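Can a Machine Do the Chores Yet? Your Questions, Answered With Some Reluctance

March
By Latrice Ridgeway

Every time we run anything on automation, the inbox fills with the same questions, mostly from people who have a basket of washing in their line of sight. I've gathered them up so I can point to this page and get on with my own washing.

Can I buy a robot that does the housework?

You can buy one that vacuums, one that mops and one that mows, and each will do its job provided you've first done the job of picking everything up. If by "housework" you mean the whole lot, including the dishes, the beds and whatever is growing behind the toaster, then no. Keep your rubber gloves.

My dishwasher is a robot, isn't it?

My brother-in-law makes this argument at every barbecue. It's a very good machine that works because a person puts each plate in the right slot and takes it out again afterwards. The washing was solved decades ago. Loading and unloading is the part everyone's still stuck on, and that goes for the teenagers as well.

Why can a robot weld a car but not clear a bench?

The car turns up in the same spot, at the same angle, every time. Your kitchen bench has never been in the same state twice. Luuk Dewulf, who spent years fitting out packing lines before he moved over to smaller arms, puts it down to furniture: a factory is built around the robot, and a house is built around people who leave their keys in the fruit bowl.

What about folding laundry?

Getting better, slowly. I watched an arm at Nullden fold tea towels for most of a morning. It was pretty fair with the plain ones. Then somebody handed it a fitted sheet, which I thought was unkind, and we all went and had a cuppa. For the record, I can't fold a fitted sheet either, and I've had a good deal more training data.

Do they work on the shop floor, at least?

Some do. De Smet has had an arm moving cartons from a conveyor to a pallet for 2 years, and the staff speak of it with the mild affection you'd give a forklift. The small jobs are harder: wiping down, putting tools back, straightening up a workstation at the end of a shift. Yaryna Sirko, who supervises the floor there, timed a tidying trial last winter. Her best apprentice took 40 seconds to reset a bench and the machine took 73, and it had to be shown where the rag was.

That's not even twice as long. Isn't that good?

It's better than I expected, and I said so in print. Bear in mind that it was one bench with a short list of things on it. Yaryna has 20 benches, and the apprentice also makes the coffee run.

How do they learn a chore in the first place?

Usually by being led through it. Someone steers the arm through the job, over and over, and the recordings are used to train the software. Meron Mersha does this at Gandar and describes it as teaching a very patient child with no elbows. She's done it with mugs, cutlery and sponges, and reckons the flat things are the worst.

Why would flat things be hard?

Try lifting a sheet of paper off a desk while wearing oven mitts. A mug has a handle and some height to it. A placemat or a mouse pad has an edge, and a thin one, and the fingers need to get under it without shoving it across the table. People do this by sliding the thing over the side of the desk or curling up a corner with a fingernail. Grippers don't generally come with fingernails, though Meron tells me it has been discussed.
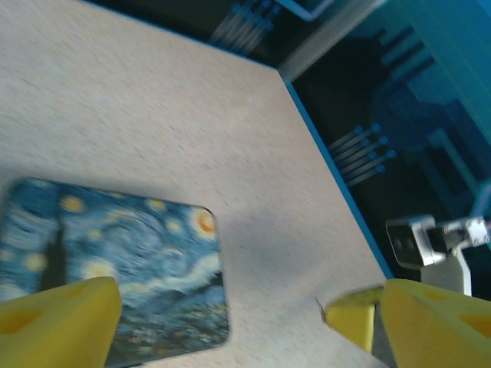 A Starry Night mouse pad and a pair of yellow gripper fingers, as seen from the wrist.

Does the pattern on an object matter?

It can. Software that's only ever met plain grey mats may have its own opinions about a swirly one. The usual cure is variety: different colours, different prints, different lighting. I'm told Van Gogh is neither harder nor easier than a floral, and I've decided not to pursue it.

Are the robots in those online videos real?

Often, yes. Look for a note saying the footage has been sped up, and ask whether someone out of shot is doing the steering. Neither of those is cheating if it's labelled. Also watch what happens in the corners of the room. Nice clean floor, usually.

I saw that Vulus is promising a home helper. Should I put down a deposit?

I asked Vulus for a demonstration in an ordinary house and offered mine. They asked how many stairs it had. There are stairs. We're still corresponding.

Will it be safe around kids and the dog?

The lighter arms are designed to stop when they bump into something, and a machine bolted to a table isn't going to chase anybody down the hall. Anything that wheels itself about deserves a closer look. Ask the seller what it does when it falls over.

So when?

Liesbeth Dierckx, who repairs the things for a living and has no reason to flatter them, expects single-chore machines to turn up in laundromats and hotel kitchens well before they reach anyone's home. She wouldn't give me a year for the home. She did ask whether I'd like a second-hand vacuum robot that's frightened of rugs, and I've said I'll think about it.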